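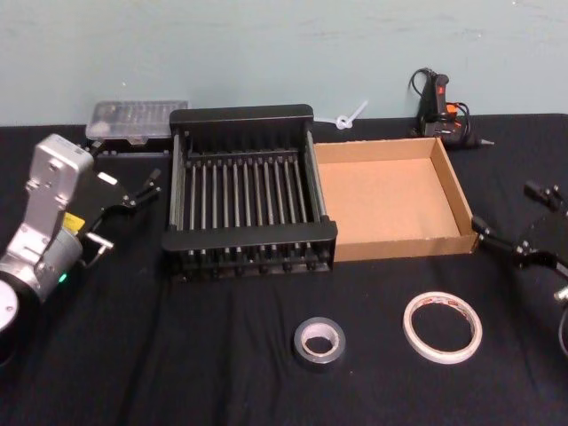

How long does it take to get used to riding the bus to work? It took me until the second week of August, and I started in the middle of July.

I sold the car last summer. It needed a new transmission, the mechanic gave me a number, and I went out to the parking lot and sat in it for a while with the windows down. Then I called my sister and asked if she knew anyone who wanted it for parts. So now I ride the bus from Gastard into Celanlow, five days a week, and people keep asking me how it's going, so I figured I'd write it all down in one place.

The two buses

There are two that work for me, the 263 and the 265. They start out on the same road and for the first few stops you can take either one. After the library they split up. The 263 goes down the hill and stops at pretty much every corner in the old part of town, and the 265 swings out past the hospital and gets on the highway for a couple of exits. The 265 is faster if the highway is moving. If it isn't, you sit there looking at the back of a truck and thinking about the 263.

I took the wrong one on my third day (the numbers look very similar at seven in the morning with no coffee!) and ended up at the hospital with a woman who was very kind about it. She told me to stay on, so I did, and I was ten minutes late. My boss didn't notice.

My advice is to learn the slow one first. You'll see where everything is, you can hop off if you panic, and the drivers on that route have time to answer you.

What I carry

Way less than I used to. In the car I had a whole second closet going – shoes, an umbrella, three reusable bags, a camping chair. Now it's one backpack. Lunch goes on the bottom in a flat container, then a sweater, then a paperback on top where I can grab it. Ruxandra Manole from work rides in from the other direction and swears by a tote, but she always gets a seat. Try holding a tote and a pole and turning a page.

Gloves you can take off with your teeth, too. Trust me on that one.

The worst part is the wait on the way home. The stop on Urquijo Street has a bench and no roof, and in winter the wind comes straight up from the river. I've started going into Pisico for a hot chocolate and watching for the headlights from the window. It does kind of eat into the money I'm saving on gas.

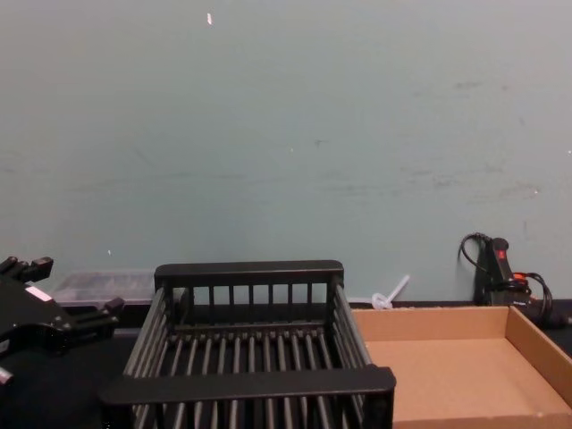 Do I miss the car?

On grocery day, yes. I used to do one giant trip and now I do two small ones, and I've had to give up on the big bag of cat litter entirely. Valentin Dinu downstairs picks one up for me when he goes, and I feed his fish when he's away, and so far we both think we're getting the better deal.

I've read nine books since the summer, though. I hadn't finished one in ages. I get off one stop early if it's nice out, and I know which house has the lemon-colored door and the dog that sits on the porch steps like he's waiting for the mail. Driving past, I'd never noticed either of them.

I'll probably buy something used in the spring if my hours change. For now I just renewed my pass.

Recent posts
The soup I make when I'm too tired for soup
Learning to cut my own bangs, part two
Every library book I've dropped in water
A weekend in Gastard with my parents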